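一根绳，几颗方珠

普雷达家的串珠放在厨房门后的挂钩上，装在一只布袋里，跟围裙挂在一起。玛丽奇卡·普雷达（Maricica Preda）在普洛尔顿（Plollton）住了大半辈子，带大过两个孩子，现在每天下午替女儿看外孙。外孙快四岁，午睡醒来有一段时间什么都不想干，她就把布袋取下来，往桌上一倒。

“倒出来的时候声音很大，他就过来了。”她说。

串珠是很老的玩法，规则一句话就能讲完：拿绳子穿过珠子上的孔，一颗接一颗。市面上的款式却不少，有木头的，有塑料的；有圆的、方的，也有做成水果和动物形状的。为了写这篇文章，我去了几户人家，又去了一家卖旧玩具的铺子，问的都是同一类问题：珠子怎么挑，绳子怎么选，玩完放在哪里。

先说形状。圆珠好看，可是会滚。普雷达家原来用的是圆珠，厨房地面有一点坡，掉下去的珠子全跑到炉子底下，每次都要用尺子往外掏。后来她换了方珠，边长跟一颗大骰子差不多，掉在哪里就停在哪里。方珠还有一个好处，放在桌上孔的方向是定的，要么朝左右，要么朝上下，孩子转一下就能对准。圆珠得捏在手里找孔，小一点的孩子找着找着就去干别的了。

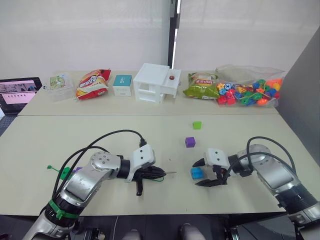

浅色桌面上的几颗小方块，有蓝色、紫色和浅绿色。

颜色也有讲究。旧玩具铺的老板卢奇安·埃纳凯（Lucian Enache）说，来买串珠的人多半先看颜色多不多，他倒劝人第一次少拿几种。一整袋倒出来，红的、黄的、橙的全在一起，孩子会先玩分堆，分完就累了。挑出三种颜色，每种几颗，散开摆在桌上，手边有空地方，事情就清楚得多。等孩子能连着穿完一串，再把别的颜色加进来。

埃纳凯的铺子在戈斯顿（Goston）的旧车站旁边，门面不宽，串珠放在靠里的架子上，按袋卖，也拆散了卖。他每收进一批旧货，都要先把珠子倒进盆里用温水泡，拿旧牙刷刷孔。孔里最容易藏东西，饼干渣、橡皮泥，有一回还刷出过一截铅笔芯。刷完铺在毛巾上晾一夜，第二天拿一根毛衣针逐颗试，针过得去就装袋，过不去的单独放一个罐子，便宜卖给做手工的人当装饰。

他有一本账，封面写着编号2225，是进货时原来那家仓库留下来的，他懒得改。账上记着每袋的颗数，最常卖的一种是一袋32颗，配一根绳。

说到绳，几乎每个人都有话讲。

奥雷莉亚·桑杜（Aurelia Sandu）在镇上的幼儿班教了很多年手工，她认为串珠好不好玩，七成在绳子上。绳头太软，碰到孔边就弯；绳头太硬太尖，又不敢交给小孩。她见过各种补救办法：用透明胶裹绳头，裹得太厚反而塞不进去；用蜡烛油浸一下，头两天很好用，第三天就碎成渣；还有用指甲油的，要刷两层，等干透再给孩子。她自己现在用的是带一段塑料硬头的成品绳，硬头跟孩子的小指差不多长，一只手捏住，另一只手把珠子套上来，穿过去以后从另一边能直接捏到。

“要让他捏得到。”她说，“很多孩子卡住，是因为绳头刚露出来一点点，手一松又缩回去了。”

绳尾要打结，这件事常被忘掉。桑杜班上的做法是先穿一颗，把绳尾在这颗珠子上绕一圈系死，它就成了挡头，后面的怎么串都不会掉。第一颗由大人来弄，剩下的交给孩子。挡头用什么颜色都行，她喜欢用绿的，班里的孩子也都认准了绿的在最前面。 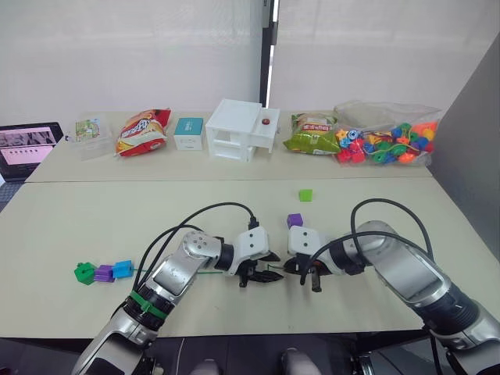

两只手的配合比看起来难。刚开始，孩子喜欢一手拿珠，一手拿绳，在半空里对，胳膊悬着，没一会儿就抖。桑杜会让他们把手腕搁在桌面上，珠子也贴着桌面，绳头从旁边平着送进去。已经串好的那一段放在桌上拖着，不要提起来，提起来珠子会往下坠，把绳子从手里拽走。她还会提醒他们，露出绳头以后要换手：送绳的手松开，到另一边去接，扶珠子的手这时候不能动。

这一步叫“换手”，在她的班上要练好几个星期。有的孩子先学会换手，后来才学会对准孔；有的反过来。她不催，也不给他们排先后。练的时候她只发很短的绳，穿上4颗就满了，满了就可以拆掉重来。长绳要留到后面，一上来就给长绳，光是把珠子从绳头一路推到绳尾，就够一个三岁的孩子忙半天。

阿尔菲·克莱格（Alfie Clegg）家的情况不太一样。他家串珠的是大人。他前年摔伤了右手腕，拆掉石膏后手指发僵，扣扣子都费劲，妹妹把孩子不要的一袋珠子拿了过来。他起初觉得有点难为情，放在抽屉里，晚上看电视的时候才拿出来。后来索性在饭桌一头铺了块浅色的桌布，珠子就摆在上面，吃早饭的时候穿几颗，吃完收起来。

他总结了几条经验。桌面颜色要浅，深色的珠子才看得清。珠子之间隔开一点，捏起来不会碰到旁边的。绳子横着放在身前，两头都够得着。灯从对面或者左边来，孔里不会黑成一团。他现在一口气能穿8颗，穿完翻过来从另一头往下退，再穿一遍。手腕好没好全，他说不上来，扣子倒是自己扣了。

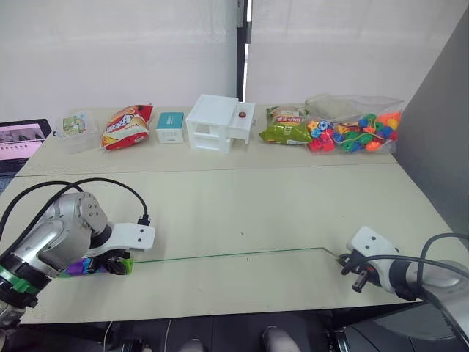
收拾是另一件事，各家差别最大。

普雷达用布袋，好处是倒得快，坏处是绳子总跟珠子缠在一起，下次倒出来先要解疙瘩。她的办法是把绳子单独绕在一张硬纸片上，两边剪个小口卡住绳头，跟珠子一起塞进袋里。克莱格用透明塑料袋，隔着袋子就能看见还剩什么颜色，封口坏了换一个，不心疼。桑杜的教室里用带盖的透明盒子，盖子上贴一张小纸，写明里面是什么。她说盒子要买浅的，深的孩子会把整条胳膊伸进去翻。

也有人不收。尤努茨·弗拉德（Ionuț Vlad）家里三个孩子，最小的两岁半，珠子就留在矮柜上，跟零食袋、画片和一个缺了门的娃娃柜挨着，谁想起来谁去穿两颗。一串东西往往要好几天才穿完，老大起个头，老二接着穿，颜色乱七八糟。弗拉德从不替他们理顺。去年冬天有一串穿得特别长，从矮柜一直拖到地上，被猫叼走过一回，找回来少了两颗，后来在沙发垫底下找到一颗。

最小的那个玩的时候，弗拉德会坐在旁边。珠子再大也有往嘴里放的，三岁以下的孩子要有大人看着，埃纳凯卖货时也会跟人交代这句话。他还会叫人把绳子剪短，长绳容易绕到脖子上，给小孩玩的，比孩子的前臂长一点就够了。

问到一袋珠子能用多久，几家的答案都很含糊。塑料的不怕水，颜色也不容易掉，先坏的总是绳子：硬头裂了，或者绳身起毛，一起毛就卡孔。埃纳凯的铺子单卖绳，绿色、白色、黑色都有，放在收银台旁边的玻璃罐里。三月以后来买的人多一些，他猜是家里大扫除，把旧珠子翻出来了。

我离开的那天下午，普雷达的外孙正在桌边挑紫色的。他挑出来一颗，看了看，又放回去，换了一颗一样的紫色，穿上了。玛丽奇卡在旁边剥豆子，剥到一半，把绕绳的纸片从豆荚底下找了出来，搁到他手边。

分享 32 | 评论 8

相关文章
旧玩具铺一日：从泡水到上架
饭桌的另一头还能做什么
凯马尔（Kaimal）的纽扣市集
娃娃柜的门掉了怎么修
幼儿班里的剪刀和胶水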